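The Clear Bin Promise

By Nataša Stan

My sister-in-law bought the bins first. She came back from the store with a trunk full of them, see-through, stackable, with lids that snapped, and within a week her children's playroom looked like the stockroom of a very calm pharmacy. Everybody who visited was taken in to see it. I was taken in twice.

That was in March. By the time school let out, the bins were still there and still clear, and you could look straight through the sides and see that each of them held a little of everything. Crayons with train track. Train track with doll shoes. One held a single mitten and the lid to another bin.

I have been writing about household stuff long enough to be suspicious of any product that promises to change how a family behaves, and the clear bin promises that more loudly than most. The pitch goes like this: children can't put away what they can't see a place for. Give them transparent walls and they will sort by kind, by color, by size, whatever you like. Sedness, which sells a playroom set of 4 bins for $85, prints a version of it on the box. Zostside goes further and offers a home visit, after which a consultant leaves you with a floor plan and a pouch of labels.

I asked Zostside what happens to the labels after a year. I was told that most clients report feeling more in control. I asked whether anyone had gone back to look. I am still waiting to hear.

Ljubica Dervishi ran a preschool for two decades before she retired, and she has seen the bins come and go. In her first years it was wicker, then painted crates, then canvas cubes that sagged in the middle. "Every time, the catalog told us the children would finally clean up," she said. "They cleaned up when a grown-up sat down on the floor and did it with them. They did it with wicker and they did it with canvas."

She does grant the clear ones something. A child hunting for one toy is less likely to dump the whole bin out if he can spot it through the side. She saw less dumping, she thinks, though she never kept track and wouldn't swear to it. What she didn't see was better sorting. Her classes sorted well when there were few kinds of thing to sort and badly when there were many, and the walls of the container had little to do with it.

Parents don't much like to hear this. The online group run by Bošković, a small chain of family stores in our area, has 3,045 members, and I spent an evening there reading through a long quarrel over whether to sort blocks by color or by shape. The color people said color was easier for a three-year-old. The shape people said shape was how you build. A few brave souls wanted one big bin for the lot and were told, kindly, that they had given up.

I'm with the brave souls, mostly. But I wanted to be fair to the others, so I went looking at foam blocks, which are the hard case. They are bulky and light, they don't nest, and a set that fills a shelf may have fewer pieces than a shoebox of the plastic kind.
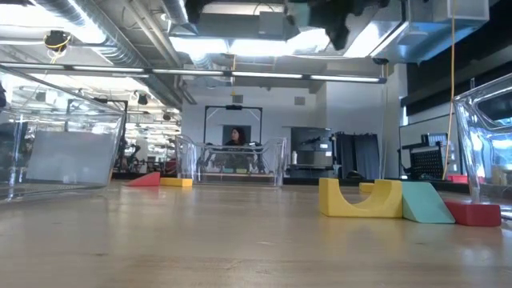

Foam blocks make a good argument for both camps, and that is the trouble with them. Suppose you sort by color. Then a red wedge goes in with a red rectangle, and the yellow arch goes in with the yellow rectangles, and the mint-green wedge goes off by itself. Sort by shape and the two wedges are together again, but now the arch is the odd one out, and with that deep half-circle cut into it, it is the piece a child will want first. Three clear bins on a table look like an answer until you try to say what each one is for.

Color would be my choice if I had to choose, and I'd expect it to hold up for a few days. Wunness makes a foam set with a printed sorting card that shows both systems, one on each side, and I can't think of a better way to start a fight between siblings.

My sister-in-law, for the record, has kept her bins. She says they wipe clean and the lids make decent trays. The labels came off over the summer -- her youngest peeled them and stuck them to the dog's bed -- and she hasn't printed new ones. When I was there last the blocks were in the bin by the window, with the train track, and the kids knew where to find them.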